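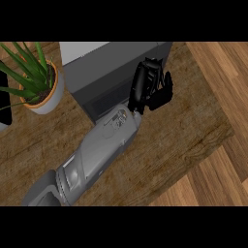 Is the Statero simulator subscription worth it for a beginner?

Hi all! I run a small repair shop in Kutthorpe and I'm hoping to teach myself arm programming in the evenings. Statero wants 1000 a year for the full package, and there's a cheaper tier that leaves out the household objects. Has anyone used it for tabletop work -- reaching past a plant pot without knocking it over, that kind of thing?

Posted July 7, 2018

2 answers

I've had it since February and I'm very fond of it, though it took me a good 7 evenings before I could get the arm to go where I wanted (the manual is a bit thin on wrist angles). Get the full tier if you can stretch to it. The cheap one gives you plain blocks, and you'll be bored of those in no time. Do ask support for the trial first, they were lovely to me. Contact between the fingers and small things is still a little floaty, so don't trust your grip settings on a real arm right away.

Tehrani is better but its like 3000. depends on your laptop too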